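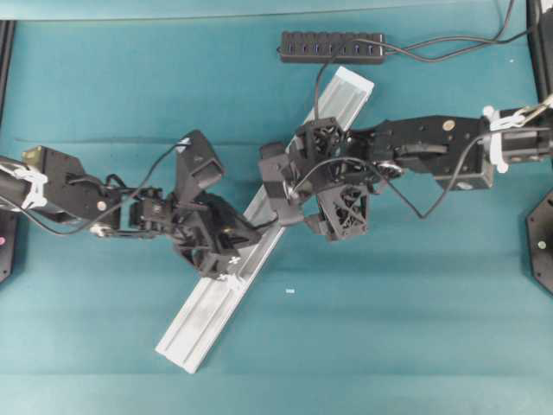 13th August. Spent the morning rewriting our cable rules for the two-arm cell, the ones Yaw Mensah and I started back in July and then let rot in the Flirnley folder. The old sheet says "keep cables tidy," which is useless, everybody thinks their own cables are tidy! So I'm going at it by where the arms can reach. With both grippers in at the middle of the bar like this, there's a lead going from the right one up toward the power strip, and that's exactly the kind of run I want a rule for: no lead crosses the shared zone without slack for the full move.

Draft so far (Yaw, scribble on it please):

- Zip ties on arm links get checked before the first run of the day. A tie that slides under a thumb gets replaced.
- Slow speed for any new cable task, 30 percent max, until 2 people have watched it through.
- Clips go in the rail slot and the tie loop stays open until the cable is routed. I know Dekker likes to cinch as he goes, but then you can't reroute without cutters. 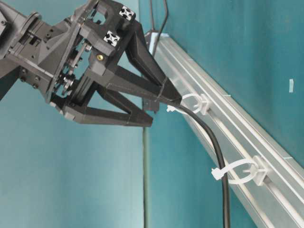
*Fingertip on the cable at the upper clip, loops still open.*

I also want a line about fingertips near clips. My feeling is the tip should press the cable and never the clip itself (white plastic, not made for it), so the approach height needs writing down per clip and not left in somebody's head. The Betulier checklist has some 7 items on gripping and not one covers this, which bugs me.

- Plugs: grip the housing or the strain relief end, never the metal shell. Stop and look before going anywhere near a port.
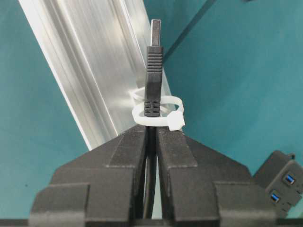 ## Still to sort out

- Who signs off a changed approach height? I'd say whoever runs the cell that day, Yaw wants it to be Flelden only.
- Loose tie on a plug: allowed during a move or not? I lean yes if the buckle is clear of the fingers, but it needs a number and I don't have one yet.
- Print the sheet BIG and tape it by the stop button.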